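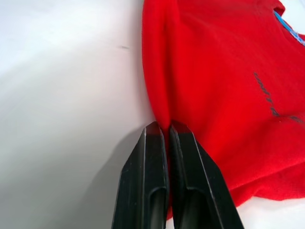

Red dye bleed, cold wash

jollov76
Second load with pink lint on the whites. Cold cycle, Plivgate powder, 2 rinses. Is vinegar worth adding?

Bárány
No. Vinegar doesn't set dye in finished cotton. Wash reds alone 3 times and check the rinse water.
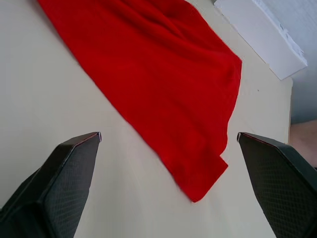 If it still runs after that, use a dye fixative — the cationic type.

ninanside
Disagree on 3. Mine bled until wash 6, in soft water. Fixative first.

jollov76
Fixative ordered. Will report in February.

Contact | © Forum | Back to top

Related threads
Pilling on fleece
Softener residue in the drum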